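Courses > Robotics Projects > Handouts > Loading task

Overview | Handouts | Kit list | Lab rota | Marking

Handout for the loading task
Sosina Adugna, Dindcombe robotics projects
Last edited March 31, 2018

Right, so this is the write-up I promised after the last lab, when I talked far too quickly and rubbed half of it off the board before anyone had copied it down. Read it before you book a slot on the arms. If you've already done the Sullari worksheet on coordinate frames you can skim the next bit, but please do the exercises at the end (yes, all of them, I do look!).

What the task is

Laundry goes from the basket on the floor into the drum of a front-loading washing machine. You get the two-armed robot, a camera on each wrist and one on the head, and whatever your group can write between now and July. You don't have to run a wash. You do have to shut the door. Last year two groups forgot that shutting the door was part of the task, and it cost them marks they could easily have had.

I like this task a lot. A block on a table has six faces and stays the shape you left it. A sleeve does whatever it wants, and the shape you planned a grasp for is gone the moment a finger touches it. Everything you learned in the Aguiar block-stacking lab is still true, it's just that hardly any of it will be enough on its own.

Where the cameras sit matters

Each camera is good at one thing and fairly hopeless at another. The wrist camera goes where the hand goes, so it's lovely close in, and then it loses the top of the machine as soon as you lean over the basket. The head camera keeps the whole job in view, but from up there a small item of clothing is only a few pixels of blue. When you plan a move, write down which camera you're trusting for it. I mean physically write it down, in the log, next to the move.

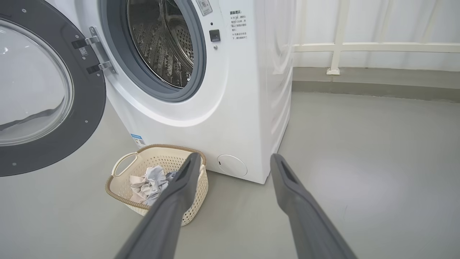
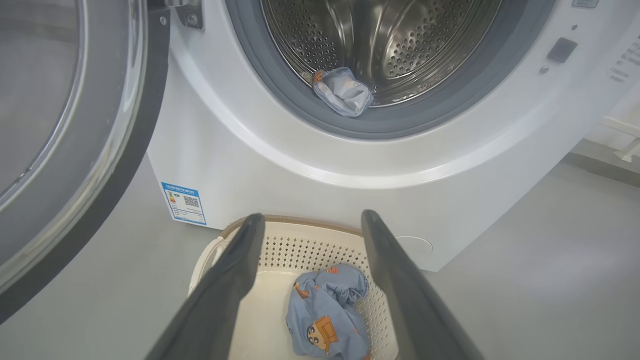
Wrist camera for the two with the door open, head camera for the one with it closed.

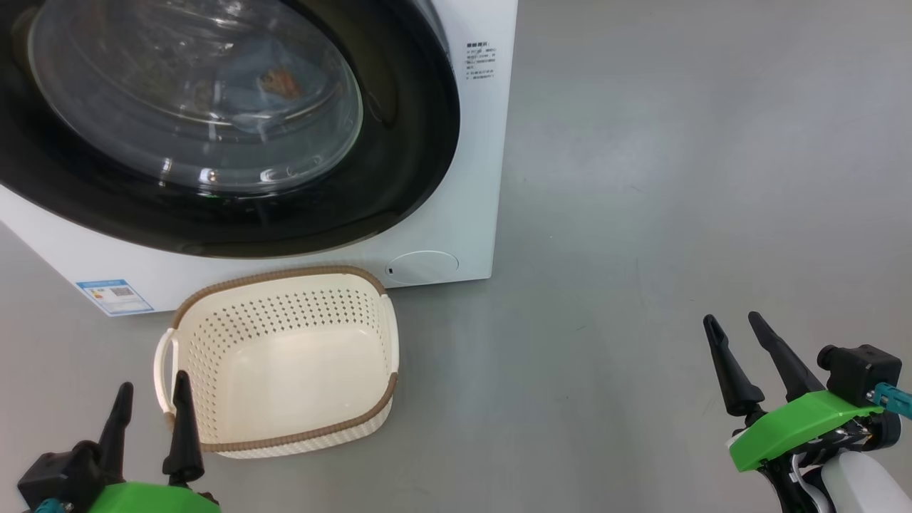 Now, stages. I'd like every group to split the job into the same ones so that we can compare logs:

1. Find the basket and something in it worth grabbing.
2. Grasp.
3. Lift clear of the basket rim.
4. Carry to the opening.
5. Push in past the rubber seal and let go.
6. Check for anything left behind, in the basket or hanging over the lip.
7. Close the door.

Most of your trouble will be in stage 5. The temptation is to open the fingers as soon as the hand gets to the opening, and then half the garment ends up draped over the seal. Go further in than feels polite. Then back out slowly with the fingers open, and look again before you call it done. A bit of cloth caught on the gasket counts as a fail for that item, even if the rest of it is well inside.

Stage 6 is the one people leave out of their code altogether. A loop that repeats a fixed number of times will cheerfully grasp thin air if the first grab picked up two things at once. Base the loop on what the camera sees in the basket, and give it a sensible limit so that it stops.

Stage 7 needs a gentle hand. The door swings on its hinge in an arc, and if you command a straight line you'll be pulling against the hinge the whole way. Fit a circle to three or four points on the door edge and follow that. Set the force limit to 40 in the config file before you try it, and leave it there, please — I've seen what happens otherwise.

Logging

Use the Fosus logger that's already on the lab machines. It saves one line per step and stops at 4,000 lines, so don't leave it running while you go for lunch. Name each run with your group number and the stage you were testing. Group 11 had a folder last term with 969 files in it, all called "test" and then a number, and I spent an evening in there that I won't get back.

For each failed run I want one sentence on what went wrong, in plain words. "Grasp failed" isn't enough. "Fingers closed above the fabric because the depth reading was taken from the basket rim" is great.

Exercises

a) Sketch the robot, the basket and the machine from above. Mark the area that each hand can reach with the door open, then again with it closed. Which arm should do the closing?

b) The basket wall is full of holes. What might that do to a depth reading, and how would you check?

c) Glass and polished steel both throw reflections around. Suggest a way to tell a bright streak on the door from a pale bit of cloth behind it. (One frame may not be enough. Moving the camera is allowed!)

d) Write pseudocode for stage 6. Half a page at most.

Bring your answers on paper to the next lab, and bring the sketch from (a) especially, as we'll be pinning them up and arguing over them. Groups who haven't picked an arm for the door by then will get the left one.

Questions to Sosina Adugna, Dindcombe robotics lab | Copyright Dindcombe course team | Back to top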